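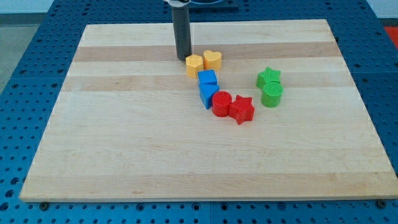

まな板の上で色ブロックの練習中。青い穴あき天板の作業台にて。

共同工房の机でロボットアームをいじり始めてから、台所道具と工具の境目がすっかりなくなってきました。まな板もそのひとつ。今回は、小さなブロックをつまんで並べるだけの自作セットを組むあいだに「これは先に知りたかった!」と思ったことを、忘れないうちに書いておきます。順番は思いついた順です。

■まな板は作業面にいい
穴あきの天板って、固定には最高なんですけど、小物を直に置くとちょっと困るんですよね。穴のふちに引っかかるし、カメラで色を拾わせようとすると、天板の青と青いブロックがけんかするし。で、いろいろ敷いてみて落ち着いたのが木のまな板でした。色が明るくて、てかてかしない。寄せ木なので帯ごとに少し色が違いますが、うちの設定ではブロックの色と間違えたことはありません。

買うときは、お店で平らな棚に置いて角を押してみてください。カタカタするものはやめておく。わたしは一枚目を通販で選んで失敗しました(今は家でパン用になっています)。

それと、オイル仕上げの板は塗ってすぐ使わないこと。ブロックの底に油が移って、つまむとつるっと逃げます。乾いた布で拭いて一晩置けば大丈夫でした。

■板がずれると全部やり直し
座標を教え込んだあとに板が5ミリ動いたら、もう全部ずれます。最初は滑り止めシートで済ませようとして、見事にやられました。シートは横には踏ん張っても、ひじが当たるとくるっと回るんです。

結局、天板の穴にねじを立てて、板の手前の角に当てる方式にしました。板に穴をあけなくていいし、外して洗って戻しても同じところに来てくれます。締めすぎると板が反るので、当たったところで止める。教えてくれたのはFlynn McPheeさんで、「押さえるんじゃなくて、寄りかからせる感じで」とのこと。この言い方がいちばんわかりやすかったです。

念のため、板の角に合わせて天板側にマスキングテープも貼っておくと安心。ペンで線を引くと、あとで消すのに苦労します(しました)。

■ブロックの形は欲張ってもいい、でも最初は円柱から
星とかハートとか、見た目が楽しいのでつい作りたくなりますよね。わたしも作りました。五角形も三角も。でも動かし始めは円柱か立方体にしておくと気が楽です。円柱は向きを気にしなくていいので、高さと位置だけに集中できます。ハートは上から見た真ん中のくぼみがくせもので、どこを中心と決めるかで置き場所が微妙に変わってしまう。

高さはだいたいそろえておくのがおすすめ。形が変わっても降ろす高さをいじらずに済むので、夜中に数字を打ち間違える事故が減ります。

表面はつやなしがいいです。つやつやのを混ぜたら、照明の映り込みで色の判定がふらふらして、もう大変でした。つやのあるものしか手元になければ、目の細かい紙やすりを水で濡らして軽くなでるだけでもかなり違います。

■降ろす高さは紙で測る
これは本当に便利なのでぜひ。板の上にコピー用紙を一枚置いて、先端をゆっくり降ろしていきます。紙を引っぱって、少し抵抗を感じたらそこが基準。そこから3ミリ上げたところを「これより下には行かない」高さにしています。定規で読もうとすると、のぞき込む角度で毎回違う数字になるんですよ……。

先端の細長い筒は、取り付け部分がゆるむとほんの少し傾きます。ほんの少しでも、長いぶん先っぽでは大きなずれになるので、わたしは電源を入れる前に根元を指でつまんで確かめるのを習慣にしました。

■並べるときはすき間をとる
くっつけて置くと、隣のを巻き込みます。最初の練習では指一本ぶんあけておくと平和です。慣れてきたらだんだん詰めていって、わざとごちゃっとさせてみると、プログラムの弱いところがすぐ見つかって面白い! 同じ色を隣どうしにしておくと、色で見分けるところがちゃんと働いているか確認しやすいです。

最初の位置を覚えておきたいときは、板の上にトレーシングペーパーを敷いてブロックの輪郭をなぞっておきます。Huiling Yinさんはこれを何種類も作ってファイルにとじていて、ちょっとうらやましい。

■長く回す前に
いきなり全速で回さないでくださいね。わたしは遅い速度で30回通してから上げています。途中でよそ見をするくらいなら止める。それから非常停止のボタンは、座ったまま手が届くところに。立ち上がって手を伸ばす場所だと、あわてたときに間に合いません。

板の掃除は固く絞った布でさっと。木目に細かい粉が残っていると、ブロックが微妙に傾いて立つことがあります。歯ブラシで木目に沿ってはらうのがいちばん早かったです。

片づけのとき、小さいブロックは製氷皿に入れると色ごとに分けられて、ふたつきなら持ち運びも楽ちん。100円のもので十分です。

次は板を二枚並べて、片方からもう片方へ移すのをやってみるつもり。高さの違う板しかないので、まずは下に何をかませるか考え中です。コルクシートを試した方がいたら、つぶれ具合を教えてください。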